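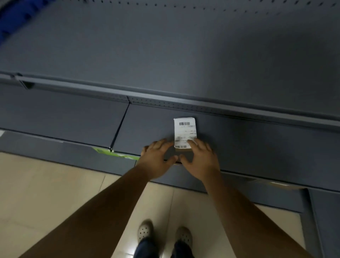 Storeroom Inspection, Edged Weapons and Small Militaria
Lakham Auctions, back stock
Month: January
Checked by: Riaan Khumalo
Comments reviewed by: Palesa Coetzee
Lots on the stock list: 2,367

1. Blades and scabbards

Blades stored out of leather scabbards: PASS
One cavalry saber had gone back into its scabbard after the viewing day. Taken out, wiped down and tagged.

Oil film present on bare steel: PARTIAL
Good on the long blades. The Gamon consignment has not been oiled at all, and 4 bayonets show fresh orange spotting near the guard. Do not polish. Light oil and a soft cloth only, then look again in two weeks.

Points and edges covered: PASS

Grips checked for shrinkage and loose wire: PASS
Wire wrap is lifting on one dress sword. It was like that on arrival and is noted in the condition report.

2. Firearms and ordnance

Deactivation papers match serial numbers: PASS

Inert status confirmed in writing for all shell cases and fuzes: FAIL
No paperwork for the two fuzes from the Fourie estate. They stay in the locked cabinet and are not to be handled, photographed or listed until a letter is on file. Palesa is chasing it.

3. Medals, badges and cloth
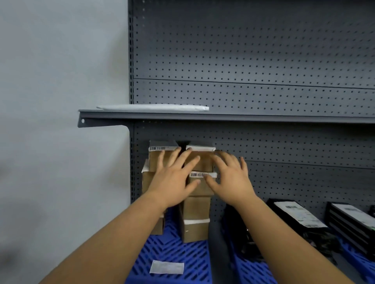 Medals and cap badges are to be kept in acid-free tissue, one lot per box, with no rubber bands or PVC sleeves. Two sleeves found and thrown out. Small brown cardboard boxes stacked on a lower shelf, like these, are fine for badges as long as a label faces front. Nothing heavy goes on top. Marked PARTIAL until the old tissue is replaced.

Moth traps dated and clean: PASS

Tunics on padded hangers: FAIL
5 are still on wire. Hangers are on order from Condotetti.

4. Room

Humidity log filled in daily: FAIL
6 days missing from the sheet. The readings that are there run normal.

Aisles clear, exit door opens fully: PASS

Shelving fixed to wall and level: PASS

Smoke detector tested: PASS

Key log signed in and out: PASS
Second cabinet key is still with Palesa. Leave it there for now.

Follow-up: bayonets first, then the hangers. Fuzes as soon as the letter comes in.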